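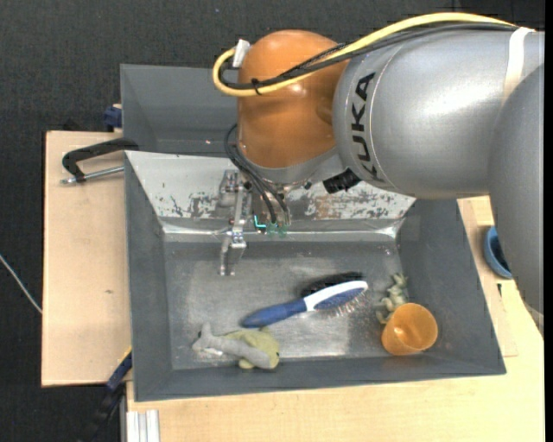

Pladia says the wrist cable kit is good for 2,000 hours, and a reader of our August piece, Urnov, wrote in to say that this was true only if the arm never picks from a bin. Ours picks from a bin, and the kit failed long before that.

Review: Pladia wrist cable kit
2021-09-10

We fitted the kit to a KUKA arm that sorts mixed household items. It comes with straps, zip ties and a short printed guide. Fitting took one morning and needed no special tools.

At 200 hours the gripper began to drop its signal when the wrist turned past a certain point. It opened once while holding a hairbrush over the bin. The controller logged a lost connection and stopped the arm, as it should. We found a broken conductor inside the black bundle, right where the kit's tie pinches it at the joint. The jacket looked fine from outside - you have to flex it by hand to find the break.

Almont, who sold us the kit, sent a new set in 22 days. The guide still tells you to pull the ties tight. We left slack in the loop this time and have had no dropouts so far.

The straps are good and the price is fair. The ties are too narrow for a joint that moves this much. The Herrero kit costs more, but it uses wide straps all the way along. Check the loop by hand every week, with the arm locked out.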